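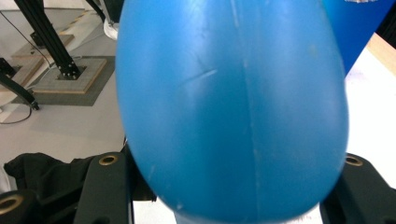
The blue one, scratch and all, between the fingers.

November, late evening. My forearms are killing me and I have ink on my sleeve, so it must be a Kavow day. I've had the trial set for three weeks now and I still haven't decided if I want to keep it, and Ute wants my answer before the return label expires. So I'm writing this down mostly to find out what I think.

What I like first, and I like a lot! The weight is fine for the first hour. The squeeze feels right, too, sort of like using salad tongs once you've stopped thinking about the tongs. I picked it up faster than the old Sasaki pair, which I could never get to close without a little hop at the end. (I loved those anyway. They got me through the whole spring.) And the fingers go exactly as far as I ask them to, even with something fat and slippery between them.

The manual is 37 pages and I read it in the bath, which tells you how my week has been. Most of it is safety stuff and a long bit about charging a battery that our version doesn't have. The part I needed, how to set the zero position, was one paragraph near the back. I found it the second time through, after I'd already done it wrong and had to throw out a morning of recordings. Ute was very nice about it. She was less nice about the coffee I left on her desk. 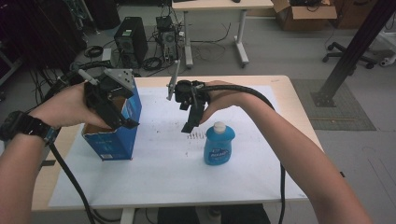 Left hand in the box, right hand going for the dish soap. Cable over the arm, as usual.

The two-handed work is where I go back and forth. One hand alone is a pleasure. With both going I have to remember that my left does things at its own speed, and there's no feeling in the tips, so I watch one side and hope about the other. I also forget to breathe. Ute says everybody does that in the beginning and that it goes away, and she did this for a year at Rokwood before she came here, so I suppose she'd know.

My big complaint is the cables. They're thick and stiff and they have opinions. Kavow sells a shoulder clip that's supposed to carry them up over your back, and it costs $178, for a clip! I made one from a luggage strap and it held until lunch. I'll try again with a wider strap, maybe the one from my old camera bag if I can find it.

Zadico, the program that comes bundled with the set, is better than I'd feared. It saves each take by itself and I can toss the bad ones with one key. What it won't do is let me rename anything after the fact, so I now have a folder full of takes called "test" and I only have myself to blame. I wrote to their support and got a real answer the same afternoon, from a real person, who said renaming is on the list. We'll see. Everything is always on the list.

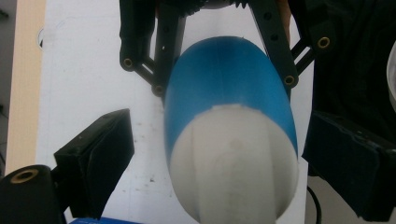
Can you buy a single gripper if you only need one hand?

Kavow sells them as a pair, and the pair is $3,560 with Zadico included. They'll repair a single one, though, and they send a loaner while yours is away.

I copied that from my notes for Ute because she keeps asking, and now it's in two places and I can stop looking for it. It's a lot of money. I said so out loud when I saw the quote. But we spent plenty on the Sasaki ones too, once you add in all the spare parts and my Saturday-type moods. 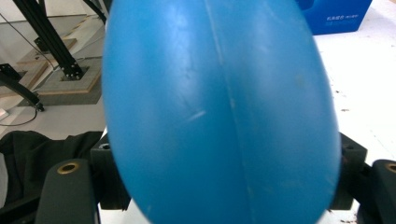

Spare parts are what may decide it for me. I want to be able to fix a thing at my own table with a screwdriver and not ship it across the country every time something loosens, and Kavow's parts list is decent, with the fingers and the little hardware listed separately. I've gotten fond of those brass eyelets, by the way. When I'm closing in on something big and round and most of my view is plain blue, they're the bright spots I steer by, one on each side, and if they look level to me I know my wrist is straight. I don't think that's what they're for. It works, so I'm going to keep doing it.

So, leaning keep. I'll tell Ute in the morning that I want another week with the left hand and a proper strap, and that she should ask them for a better price on the clip. Heating pad now, then bed. Must remember to buy dish soap for home, I've been thinking about it all day and came back without any.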